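Irina Pascu Is Back, and She Brought the Accordion

I've been humming the new Irina Pascu single since Monday and my family would like it to stop. It's called Vumen, it runs a hair over 3 minutes, and it's the first thing she's put out since the Rusu record (the one I wore out in my car!).
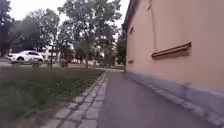 Two Nights, One Small Room

She'll play both shows at the Dultero, which holds 686 people if everybody breathes in. Tickets are $70, and the first 100 buyers get a signed lyric sheet. I'm told there's a string section on the second night only, so guess which one I picked. Her old drummer is back too, and he's singing harmonies this time, which I did not see coming.
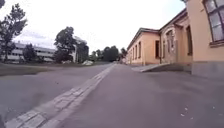
BRODAU, July – Quick update after I talked to the box office: the first night is nearly gone, but there are still balcony seats for the second. Doors open at 7 p.m. and the opener goes on at 8. No word yet on whether she'll do the old ballads, though I've asked twice and plan to ask again. The full album follows in the fall, on vinyl first.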